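Stirkdale bench - ticket log
Subject: Bun transfer episodes rejected at import, wrist streams out of step
Opened by: Muthu Warrier
Component: Plekby recorder, Hodard import script
Priority: normal
Status: fixed, one item left open

Task is "buns from steamer to plate", two arms, teleoperated. Target for November is 270 accepted episodes. The import script threw out 90 in one pass, all with the same message: wrist stream behind joint log. The head stream passed in every one of them. Replaying a rejected episode, the gripper closes on the bun in the joint log while the wrist video still shows it open.

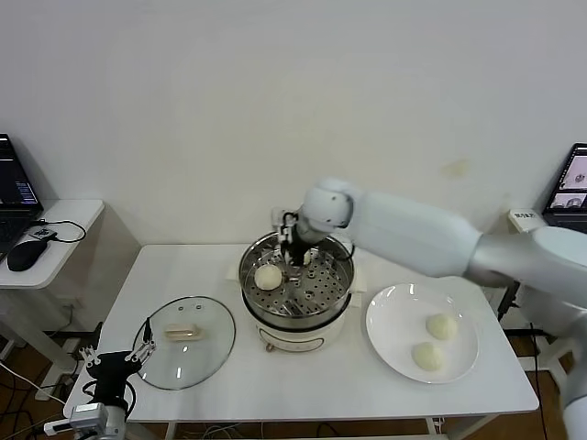 Can the rejected episodes be repaired by shifting the video? Only where the lag is constant. In these it grows through the episode, so a single offset lines up the grasp and leaves the release wrong.

First checks, none of which changed anything:
- swapped the two wrist camera cables at the hub
- restarted the recorder between episodes
- lowered the preview size on the operator laptop
- recorded with the left arm parked

With the preview closed altogether the lag went away. Reopened it and the lag came back by the second episode. The preview and the writer share one queue for the wrist streams, and the preview is served first. The head stream has its own queue.

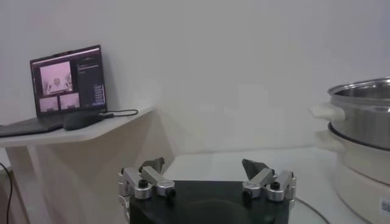
Moved the preview to a separate reader and set it to drop old images when it can't keep up - the writer now drops nothing. Restarted everything from cold and recorded a test batch of 10. All 10 imported. Lag at the end of each was the same as at the start, one image or less.

Ran a further batch with both wrist previews open.

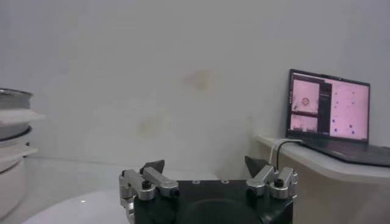 Wrist view, gripper open, laptop on the shelf to the right.

Import clean apart from 6 episodes flagged for a different reason: no release event. Checked these by hand. The operator had stopped recording before the gripper opened over the plate. Marked as incomplete and left out of the training set. They are not part of this fault.

Note for operators: keep recording until the arm is back at its rest pose. The policy needs the release and the retreat as much as the grasp, and the Hodard script looks for both.

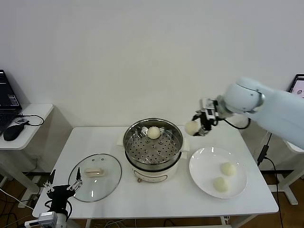

The 90 rejected episodes stay in quarantine. Demirtaş have asked whether the head stream and joint log could be used alone. Possible, but the set would then be mixed, and the training config expects all streams for every episode. Recommend recording them again.

Still open: the import message gives the lag at the first mismatch only. Asked for the value at the start and end of the episode - either would have shown the drift straight away. Moved to its own ticket.

Closing this one once the re-recorded episodes are in. - MW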